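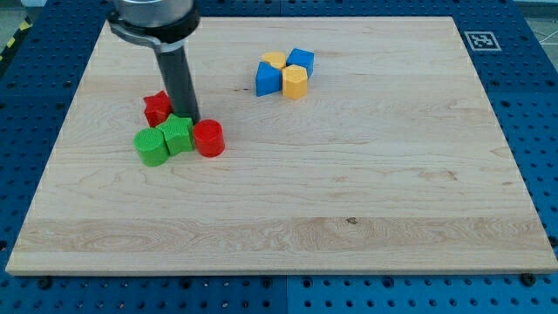

Maple board and small plastic blocks — oil it, varnish it or leave it alone?

Forum: Workshop and Home > Boards, Tops and Trays

reet_j
Posts: 100

I've got a large rectangular board in pale maple that I want to use as a play and sorting board for plastic shape blocks. Stars and cylinders in red and green, other shapes in blue and yellow. It lies flat on a blue pegboard bench top in the back room at Rarnside and the blocks get stood up and moved about on it most days.

The face is bare at the moment. Straight grain for the most part, running the long way, but there's a wide band of wavy figure towards the front and a small dark knot in the middle of that. A few pin knots further back as well. I like the figure and would like to see more of it, but I don't want the whole thing to go orange.

Questions really:

Oil, water-based varnish or nothing?
Do I need to do anything about the knot?
The cylinders have ribbed sides and the stars are a bit textured. Will they mark the surface if they get dragged?

Reet Jaunzems

planeshavings
Posts: 2000

Water-based varnish, matt, thin coats. Oil will bring the figure up more but it will also yellow, and on maple you notice it because the wood is so pale to start with. If you want it to stay the cream colour it is now, stay away from anything oil-based.

Knot is fine if it's tight. Press it with a thumbnail. If nothing moves, leave it.

Doddlebench

I'd leave it bare. It's a board for plastic blocks, it isn't a worktop. Maple is hard enough. Sand it when it gets grubby and carry on.

planeshavings

It'll be grey in a year if hands are on it every day. I've had bare maple trays and they all went the same way.

Doddlebench

And you sand it. Takes ten minutes. With varnish you get a scratch and then you've got to do the whole face again.

reet_j

Hands are on it every day, yes. It's mostly two of us sorting by colour or by shape, and visitors have a go too. I did try sanding an offcut and it came up well, but the board is big and I'd have to lift it off the bench and take it outside to do it properly.

Knot is tight, I've just pressed it.

mrs_tansley

Don't forget the underside. Whatever you put on the top, put the same on the bottom, or it will cup. I learned this with a big pastry board that rocked like a boat by February. Finish both faces and all the edges, same number of coats.

The pegboard underneath is a help there, as some air can get in through the holes. Mine was on a solid top and I think that made it worse.

Doddlebench

I agree about both sides. Not convinced the pegboard does much, the board is still sitting on it.

mrs_tansley

Well, some air is better than none.

fennimore

Going back to the dragging question. Plastic won't do much to maple. What marks it is grit under the plastic. Wipe the flat ends of the blocks now and then and brush the board before you start. I use an ordinary paintbrush.

The ribbing is on the sides so that only matters if the cylinders are rolling about, and even then I can't see it denting hardwood. Softwood, yes. I had pine for years and it was covered in little lines.

reet_j

That's useful, thank you. I hadn't thought about grit. There's a fair bit of dust in that room.

Has anyone used the Larkico hard wax? The shop in town has it and the man there said it would suit.

planeshavings

I've used it on a shelf. Goes on easily, smells for a couple of days. It did warm the colour a bit, more than the tin suggested. Nice to touch. I'd try it on your offcut first and leave the offcut somewhere light for a few weeks before deciding.

fennimore

Used it too. I didn't think it changed the colour at all, but mine was on oak so perhaps you wouldn't see it.

One thing against wax: it can be slippery. Small blocks with flat bottoms slide more easily on it, and if you're grouping things close together one knock moves the lot. Matt varnish has slightly more grip.

Doddlebench

Bare wood has the most grip of all. Just saying.

tolly_org
Posts: 4

New here, hope it's all right to join in. I run a sorting table at the Org hall and we went through all this. We have a birch board with shapes much like yours. We tried wax first and the stars slid about, so we took it back and varnished it with two thin coats, rubbing down lightly between them. It has been good.

The other thing I'd mention is glare. Ours was satin and under the ceiling light you got a bright patch in the middle. Some plastic blocks are shiny on top too, so you end up with reflections all over. Get dead matt if they sell it.

mrs_tansley

Welcome tolly. Good point on the glare.

Is anyone else going to say the knot wants sealing? I would put a dab of shellac on it.

planeshavings

No need on maple. That's for resin in pine and suchlike. It'll only leave a shiny spot.

mrs_tansley

I've always done it and never had a shiny spot, but suit yourselves.

reet_j

Right, this is what I'm going to do. Test piece with the Larkico on one half and matt water-based on the other, left on the windowsill. If the wax stays pale and the blocks don't slide I'll think about it, otherwise it's varnish, both faces, two coats. Knot left as it is.

Also wondering about the front edge. It shows as a thin lip, slightly darker than the face. Would you round it over? People lean their wrists on it.

fennimore

Just take the sharpness off with fine paper, before you finish it. Don't round it right over or you'll lose the line.

planeshavings

Same. A couple of passes with 180 and stop.

Doddlebench

Fine by me. Do the corners while you're at it — they're what catches you when you carry a board that size through a door.

reet_j

Will do. The Fororer paper I've got is 240, is that too fine for the corners?

planeshavings

Slow but it'll do it.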